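Section 4: Sorting and Putting Away Dry Snacks

This section covers the snack stock only. For chilled and frozen food, see Section 5. Revised December 2023.

Before you start

Clear a table close to the refrigerator and the shelving. A round dining table is large enough for one week's shopping. Leave the tablecloth on if it is clean. Keep a wastebasket within reach, on the floor beside the table.

4.1 Sorting

1. Put all the snack packages on the table in one pile. Do not open anything yet.
2. Check the date on each package. Set aside anything with less than 10 days left.
3. Feel along the seams of bags and wrappers. If a seam has split, move the contents to a lidded container the same day.
4. Group the rest by type: hard packets, soft bags, mesh packages, and paper-wrapped blocks.
5. Throw out empty outer wrappers as you go.

Note: Clear bags often have no printed date. Write the purchase date on a strip of tape and stick it near the closure.

4.2 Putting away

1. Place paper-wrapped items on the upper shelf of the Pornirton rack, away from the wall.
2. Stand tall packages upright at the back of the shelf.
3. Lay soft bags flat in front of them, no more than 9 to a shelf.
4. Hang mesh packages from a hook. Do not stack anything on top of them.
5. Put the short-dated items in the front basket and use them first.

CAUTION: Do not leave packages on the stove counter, even with the burners off. Plastic wrapping can soften against a warm pot. Keep cloth covers clear of the burners before lighting them.

Questions about shelf spacing go to Rhona Forsyth at Prakgate. Replacement hooks are sold in packs of 16. 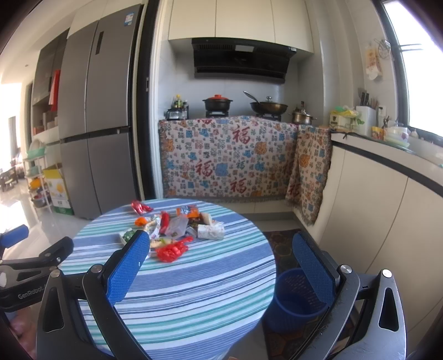
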